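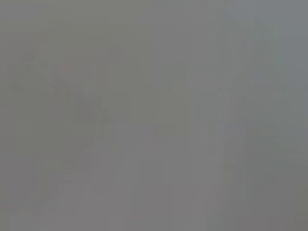
Ce que voit la caméra de poignet. Du gris, donc.

Les gens qui lisent des articles de robotique croient que nos réseaux apprennent à partir de belles vues bien cadrées. Moi aussi, je le croyais, avant Furkik. Furkik, c'est le nom qu'on a donné à notre méthode de pondération des caméras, un soir de mai où plus personne n'avait d'idée (la liste comportait pire).

Le principe tient en deux phrases. Avant chaque action, un petit module attribue à chaque vue une note de confiance, et la politique en tient compte. Une vue qui n'apporte rien est mise en sourdine, sans qu'on l'ait étiquetée à la main.

On a entraîné sur 4000 démonstrations avec des tubes à essai et un portoir, dans l'atelier de Lollia. Ensuite, 180 essais par variante. La politique de base, Haruna, traite toutes les vues avec le même respect, y compris la purée grise du haut de page, dont elle tire des conclusions très personnelles.

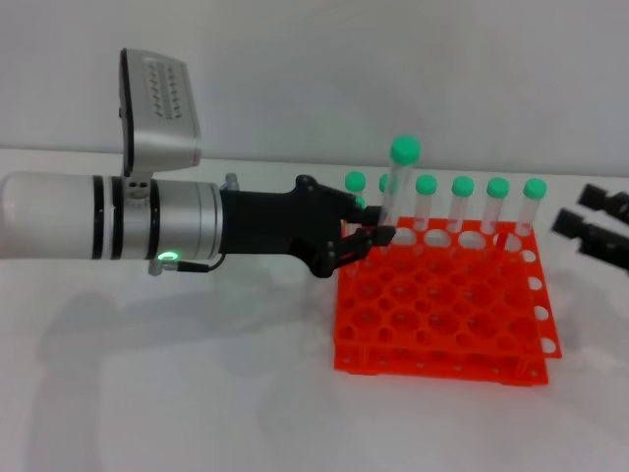 Vue de tête, même séance : le tube à bouchon vert d'eau, tenu au-dessus du portoir orange.

Le résultat, maintenant. Avec Furkik, les échecs baissent de nearly la moitié, disait mon brouillon, écrit dans un franglais que je laisse en hommage aux relecteurs. Sur les séquences où la vue de poignet est bonne, par contre, on ne gagne rien du tout, et on perd 2 essais. J'avais préparé un paragraphe pour expliquer que c'était du bruit. Je l'ai gardé, il servira.

Reste le coût : 50 millisecondes de plus par décision, ce que Zosent, notre contrôleur, encaisse en boudant un peu. La prochaine version devra noter des morceaux d'image au lieu de vues entières. Il lui faudra aussi un nom.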